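Section 5. Covering and aligning the fingers

Do this section after the gripper is bolted to the wrist and before you run any pick tests. Read it through once before you start. If your kit came from the first Witari batch, the finger screws are shorter and you should leave out the washers in step 4.

You will need:
A 3 mm hex key
Blue finger covers, one per finger
Dark fuzzy tip pads, one per finger
Isopropyl alcohol and a rag
A plain white work surface and a lamp
A few small test pieces (see step 11)

Fitting the covers

1. Send the arm to the service pose and wait until it stops.

2. Switch off motor power at the bench supply. Leave the controller on so it keeps the joint positions.

CAUTION: The gripper can close when motor power comes back. Keep your hands away from the fingers until the status light has been steady for 5 seconds.

3. Wipe the upper part of each finger with alcohol and let it dry.

4. Check the two screws at the base of each finger. They should be snug. Do not use thread locker yet — you will loosen them again in step 9.

5. Slide a cover over each finger from the tip end. Pull it down until it meets the black lower section. Some creasing along the length is normal. A fold on the inside face is a problem, and the cover has to come off and go on again.

6. Press a tip pad onto the end of each finger and hold it for 15 seconds.

NOTE: Madhu Maurya tried bare covers without pads on the shared arm and had trouble with anything thinner than a pencil. The pads are worth the extra few minutes.

Aligning the tips

7. Restore motor power and close the gripper at the lowest speed setting. Stop just before the tips touch.

8. Look at the tips from the wrist side and then from straight across. A small difference in height can be taken out with the screws. If you can't get them level, the finger mount is probably on backward. Go back to section 4.

9. Switch off motor power, loosen the screws a quarter turn, shift the finger, and tighten. Repeat steps 7 and 8 until you are satisfied.

10. Enter the closed position in the Jularano settings page and save it. The old value is not kept, so write it down first.

First pick test

11. Lay one thin test piece on the white surface. Short twigs and cut lengths of dowel both work. Set the lamp to one side. Shadows from the arm will fall across the surface, and the wrist camera copes with them as long as the test piece itself shows up clearly.

12. Bring the gripper down slowly with the tips just short of closed, then open and pick from there.

NOTE: The pads can shed at first. Brush any specks off the surface between runs, or the detector may mark them as targets. Damián Rivadeneira's fix was to raise the minimum object size, which also works.

13. Run the pick at low speed until it behaves the same way each time. Replace the pads after 3,000 cycles, or sooner if they look flat.

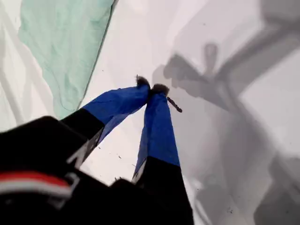
14. When the pick test is done, send the arm back to the service pose, switch off motor power, and add thread locker to the finger screws one at a time. Leave the arm off overnight before going on to section 6.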